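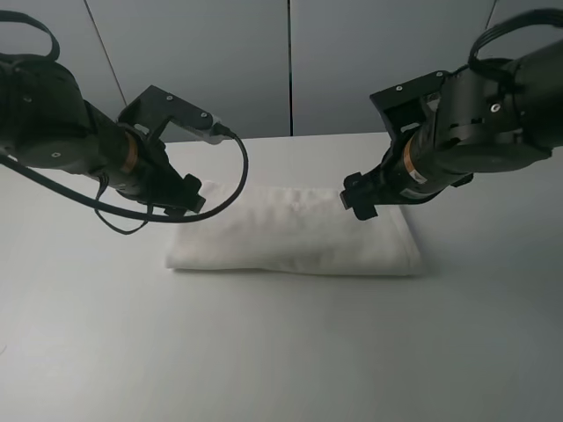 A white towel, folded, on the white table.

I did not plan to write about towels on this blog, but last week I spent one full evening on them, and I think I learned something, so I will put it down before September comes and I am busy again.

Since we moved to Gruststead, our bathroom has one narrow shelf made by Horkis. It is a good shelf but it is not deep. In the old apartment I folded every towel one time in the long direction and then in half, and it was finished. With this shelf the towels were hanging over the front, and each time I took one, the next came down also.

My neighbor Eckhard Kettler worked many years in the laundry of the Bednarek, the small hotel near the station. I asked him how they did it there. He told me to fold first in three parts along the length, so both long edges are hidden inside, and after this to fold from the short ends. The thick round fold must look to the front of the shelf, and the loose edges go to the back.

I tried it on our white towels first. White is difficult for me, I must say. I see every small thing on it, and I want to wash it again even when it came from the machine the same morning.
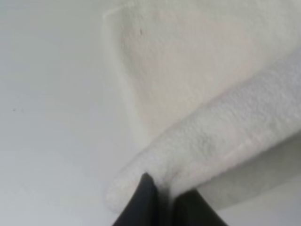

The first fold is the one where you need patience. If the edge is a little crooked there, every fold after it will be more crooked, and at the end you have a shape like a slice of cake. I take the fold between the fingers, lift it only a little, and lay it down again. I do not pull, because a soft cloth becomes longer on one side when you pull it. Eckhard smooths it with the flat hand from the middle to the outside, and I do it now too.

The other question was the border. Many towels have a flat woven band near the end, and this part does not behave like the rest. It is smoother and thinner, and it likes to slide. I lay the bands exactly one on the other and press them before I continue.

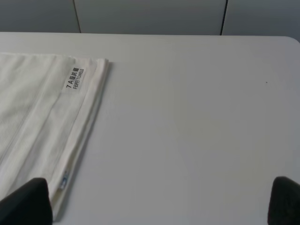
The border band and the label, which says FENFEI TOWELS under the Chinese line.

I know that some people cut the labels away. I leave them, because they help me to find the same corner every time I start.

For the shelf I also bought 2 dividers from Stirkano, and one of them I will give back, it is too high. The bath towels now stay on the left and the hand towels on the right. The beach towels I did not solve yet. They are too long for this way of folding, and for the moment they live on top of the wardrobe.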